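Search Wedonora
Go
Advanced search | Random article

Caltwood Depot

Caltwood Depot is a military supply and repair depot on the edge of the river town of Caltwood, in the low farm country south of Prolomura. It stores, sorts and mends the everyday goods that an army needs in large amounts, such as tents, field stoves, water pumps, truck parts, blankets and radio sets, and it sends them out again to units at home and abroad. No fighting unit has ever been based there, and people in the town have usually called it simply "the Stores."

Origins

The depot began as a grain yard. The army leased it one July, when the harvest had been poor and the sheds were standing half unused, and what was meant to be a lease for a single season was renewed so many times that the government finally bought the land. The site had two things in its favor, a rail siding that already ran right up to the loading docks and a good dry floor in the main shed, and older accounts of the place tend to praise the floor a great deal more than the siding. The first storekeepers wrote everything down in bound ledgers, a number of which survive and can be read in the town library by anyone who asks at the desk (the handwriting takes some getting used to).

The Araya withdrawal

The depot is best remembered for its part in the withdrawal from the Araya garrison, when the army closed its largest overseas post and had to decide, item by item, what should come home, what should be handed over to the local forces and what was not worth the cost of moving. Caltwood was chosen to receive nearly everything that came back by sea. In all, 3849 containers passed through its gates, and for much of that time trains were being unloaded well after dark under lamps borrowed from the town's ball field.

The work was slow going, and a good deal of it came down to paperwork. Many containers had been packed in a hurry, and their lists did not always agree with what was inside, so each one had to be opened and gone through by hand before anything could be put on a shelf. An inspector's report later found 1230 items that appeared on no list at all, among them a church organ and a very large quantity of folding chairs. The organ was returned to Araya. The chairs are still in use at Caltwood, and a fair few have found their way into the town's schools.

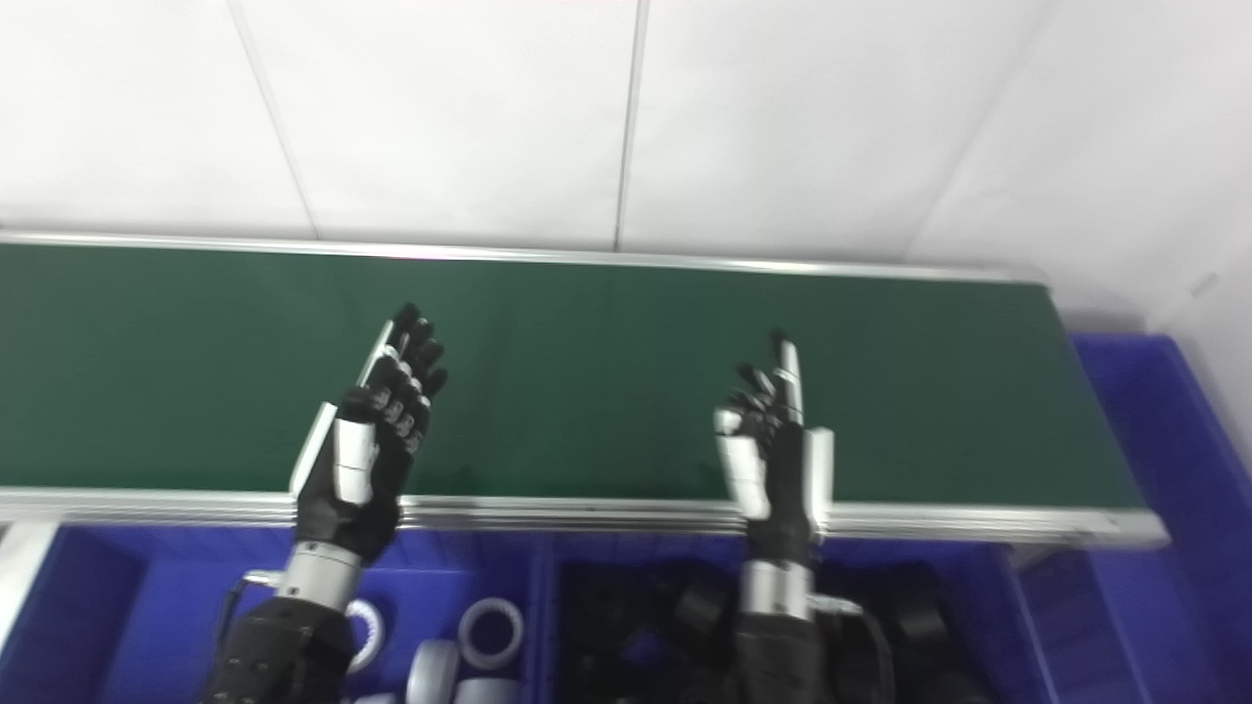 A conveyor and a pair of robotic arms, one with a black and white hand.

Organization

The depot is run by a supply colonel, who answers to the logistics command in Prolomura, and its work is divided between 2 branches. The receiving branch takes goods in, checks them and gives them a stock number, while the repair branch looks after anything that can sensibly be put back into service. Most of the staff are civilians from Caltwood and the villages nearby, and it is not at all unusual to find families who have worked there for three generations.

The grounds hold 34 buildings, the oldest being the original grain shed, which is now protected and may not be altered on the outside. Ammunition and fuel are kept elsewhere, under an early agreement with the town that has been renewed by every government since.

Closure proposals

Plans to close the depot have come up more than once, generally at times when the defense budget was being cut. The most serious of these followed the end of the Araya shipments, when the yards grew quiet and the command suggested moving all the remaining stock to Prolomura. The town council objected strongly, the rail company objected too, and after a long spring of hearings the plan was put aside in favor of a smaller staff and shorter hours at the gate. A later review recommended keeping the repair branch open and renting the northern sheds to private firms, though the leases have been slow to fill.

See also: Araya garrison; Prolomura logistics command; Caltwood rail siding

Categories: Military depots | Army logistics | Buildings in Caltwood | Articles needing more sources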